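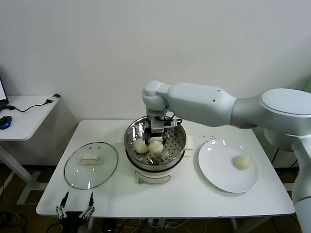

Chapter 4
Rules for Robots That Handle Hot Food

What you will learn in this chapter
How to divide a food handling task into steps that can be checked
Which hazards belong to the robot, which to the appliance and which to the food
How to write a work rule that another person can follow
How to record a stop and a restart

4.1 Why a small task needs written rules

In the earlier chapters we treated the robot arm as a machine that moves parts. A part does not burn anyone, and it does not spoil when it stays too long in one place. Food is different. When an arm takes a steamed bun from a pot and puts it on a plate, at least three kinds of rules meet at the same table: rules for machine safety, rules for electrical appliances and rules for food hygiene. Each of them was usually written by people who did not think much about the other two.

The task we use in this chapter is called the Tarka task, after the teaching kitchen where it was first written down. It has one pot, one lid, one plate and a two-finger gripper. Students often find it too simple. Then they try to write the rules for it, and the first draft is rarely shorter than two pages.

Zohreh Jafarzadeh, who wrote the first Tarka rules, asked her students to begin with the table and to leave the robot for later. Where does the lid go? Which surfaces may the fingers touch? Who may reach over the pot, and when? The answers decide much of the robot program before any line of it is written.

4.2 Three words used in this chapter

Work zone. The space that any part of the robot can reach during the task, including an arm that is waiting. A waiting arm is still inside the work zone, and people must treat it as a moving one until power to the drives is removed.

Food contact surface. Every surface that touches the food on purpose. For our task these are the steamer tray, the plate and the inner faces of the gripper fingers. The tabletop is not a food contact surface. A bun that falls on it is thrown away.

Release height. The distance between the bottom of the food and the plate at the moment when the fingers open. A written rule must give a limit for it – "gently" is not a limit.

Look at the transfer from the side of the inspector. The bun is held just above the plate, the lid lies flat on the other side of the pot, and cables run on the floor under the table. An inspector would have a question about each of these, and your rules should already contain the answer.

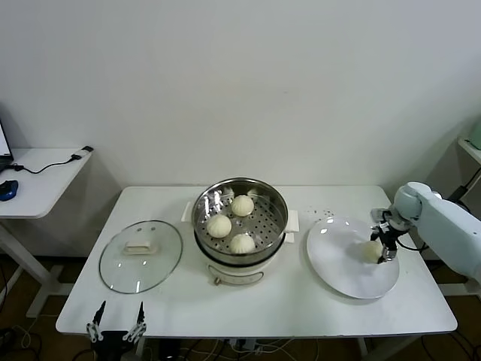

4.3 Before the first movement

The following checks are taken from the Drukum work sheet, edition 2. They are done by one person and read aloud by another.

1. The lid is off the pot and lies outside the path of the arm.
2. The plate is clean and stands at its marked position.
3. Cables on the floor are outside the walking path of the operator.
4. The stop button can be reached without leaning over the pot.
5. The fingers have been cleaned, and the time of cleaning is in the log.

If one check fails, the sheet is started again from the first line.

Exercise 4.1
Write a rule for a bun that sticks to the tray. Your rule must say how many times the arm may try again, and who decides what happens after that.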